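Vrabec opened its Erkgate test kitchen to visitors on 31 December 2023, and 200 people signed up for the morning. Its robot arms portion dry goods for meal kits — the company hopes to pack 2000 a day at its Bremurwood site.
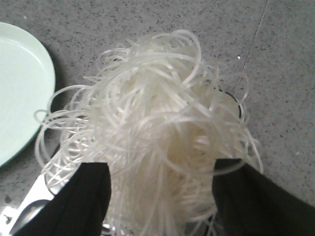
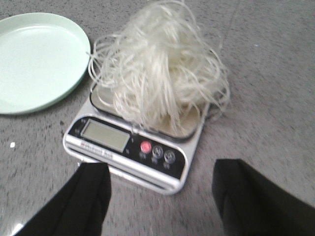
Orlow, a catering firm, has ordered 2 of the arms for its own kitchen. Staff there now weigh everything by hand. Noodles are a hard item to portion, with loose strands that spread well past the edges of a small kitchen scale. Delivery is planned for next December.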